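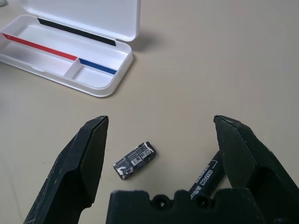 ## Notice of Unclaimed Property

The Zastdale District School wishes to advise families that item 170, a white pencil case, remains at the front office. It was handed in during December by Mr. Cor Martens, who drives the Gurkden bus. Items are held for two terms, after which they are given away.

The office received one reply. It was written in pencil and signed by Griet Van Loon, aged 81.

Mrs. Van Loon stated that she had attended the school as a girl, that she had lost a white pencil case on the Gurkden road, and that she wished to know whether the notice referred to hers. She enclosed a stamp for the answer.
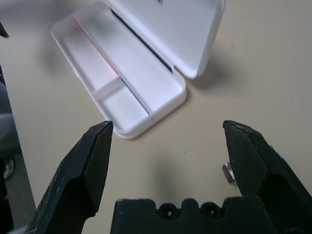
The principal, Ms. Ingrid Lindgren, considered the matter over lunch. The register for that period listed 199 pupils, and a G. De Bruijn, Grade 4, had been marked absent for nine days in winter. No reason was entered. Mrs. Van Loon's letter gave De Bruijn as her maiden name.

The office replied as follows:

"Dear Mrs. Van Loon,

Your claim has been received and found to be in order. Please call at the front office before 4 p.m. Proof of identity is not required.

We note your absence in Grade 4 and have marked it as excused."

She came on the afternoon bus and signed for item 170 in her old name.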